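Reducing Paper Towel Waste in Shared Campus Kitchens

Project report, Sustainable Buildings elective
Konstantinidis Building, second and third floors

Summary

Our group looked at how much paper towel is thrown out in the shared kitchens of the Konstantinidis Building, and whether a simple change to the way it is supplied would cut the amount. We weighed the waste from two kitchens before and after moving the dispensers and adding washable cloths. The kitchen that had both changes produced less paper waste than before. The kitchen that had only the dispenser moved showed almost no difference.

Background

The building dates from 1882 and was a wool store before the university took it over. The kitchens were fitted much later, one to a floor, and neither was planned for the number of people who now use them. Staff, research students and evening classes all share the same sinks. Paper towel is supplied by a cleaning contractor, Fendov, under a contract that covers the whole campus, so the departments do not see a separate bill for it.

We chose this topic after noticing that the kitchen bins were often full by midday and that most of what was in them was paper. Used towel cannot go in the mixed recycling on this campus. It can go in the organics bin, but only the third floor has one.

Method

We used the second floor kitchen and the third floor kitchen. For the first stage nothing was changed. Bin liners were collected at 5 pm each weekday, the paper towel was separated by hand with gloves, left overnight on a rack to dry, and weighed the next morning. Drying was added after the first two days, when we realised that wet towel was throwing off the weights. Those two days were left out of the results.

In the second stage the dispensers in both kitchens were moved from beside the sink to the wall near the door. On the third floor we also put out 27 cotton cloths with a basket for used ones. The cloths were washed at the Nandeo laundry on the ground floor, every Wednesday and again before the weekend.

We put up a short notice in each kitchen saying that a waste study was under way. It did not ask people to use less, as we wanted to see what the layout would do on its own.
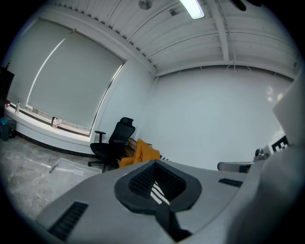 Results

Before the changes, the third floor kitchen averaged 400 grams of dry paper towel a day. With the dispenser moved and the cloths out, this fell to 200 grams. The second floor stayed close to its starting level throughout – on some days it was slightly higher.

The cloths were used mostly for drying dishes and wiping benches. People still took paper for drying their hands. A few cloths went missing and were not replaced. Nobody complained to us about the dispenser, although it was moved back beside the sink on the second floor at one point and we had to shift it again.

Limitations

The study was short and covered only two kitchens. The third floor has more permanent desks, so the people using that kitchen are more likely to be the same ones each day, and that may make them more willing to use a shared cloth. We also did not measure the water and power used in washing. The Nandeo machines were already running part loads, but a larger trial would need to include this properly.

Recommendations

Cloths should be tried on the second floor for a full semester, with a second organics bin put in at the same time. We would leave the dispensers where they were. Moving them made cleaning up spills slower and did not save paper by itself.

If the trial goes ahead, the Brokia residence could be added as a third site, as its kitchens already have a laundry next door and would not need an extra collection run.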